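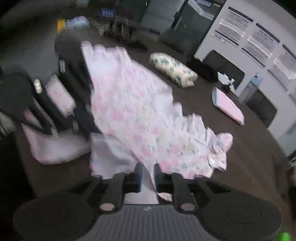 GURKDEN, October

Topic: New Drurico album, first impressions

tapedeck_lou
Played it through twice last night. It's the first record in six years and the voice has dropped a bit, which suits the slow songs. Track four is the best thing they've done. The two dance numbers near the end could have stayed off.

mossline
Disagree on the dance numbers. Those are the ones people sang back at the Gurkden show. The hall holds 400 and it was full.

tapedeck_lou
I was there too. People sang the old songs. During the new fast ones half the floor went to the bar.

Pell77
Which pressing did you get? Mine is the Dawber one, number 243, and side B has a click all through the first song. 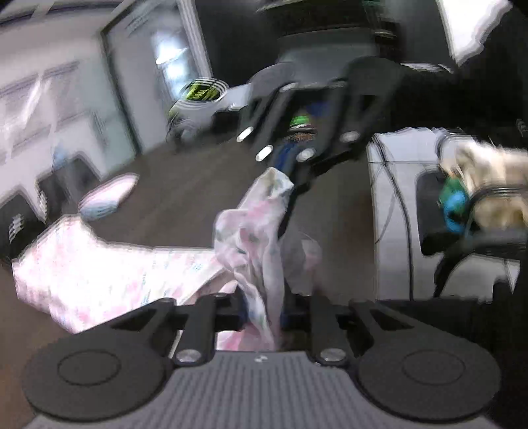 Cleaned it and tried a second needle, still there. I wrote to the label and they said to send it back at my own cost.

mossline
Mine is from Dawber as well, no click. Ask the shop first. Gendach swapped a warped one for me without a receipt.

Pell77
Bought it at the merch table, so no shop to ask. I'll try Gendach anyway.

oldharbor
I only stream, so can't help with clicks. I do think the mix is too loud. The hand drums on track two get buried under the bass, and they were the whole point of the first EP.

tapedeck_lou
Agree about the drums. The live version had them much higher.

mossline
Sounds fine on my speakers. Are you on headphones?

oldharbor
Both. Same problem on both.

Related topics
Drurico tour dates and set lists
Gendach record fair: what did you find?
Best comeback EPs
Dawber pressings, good and bad (2,108 views)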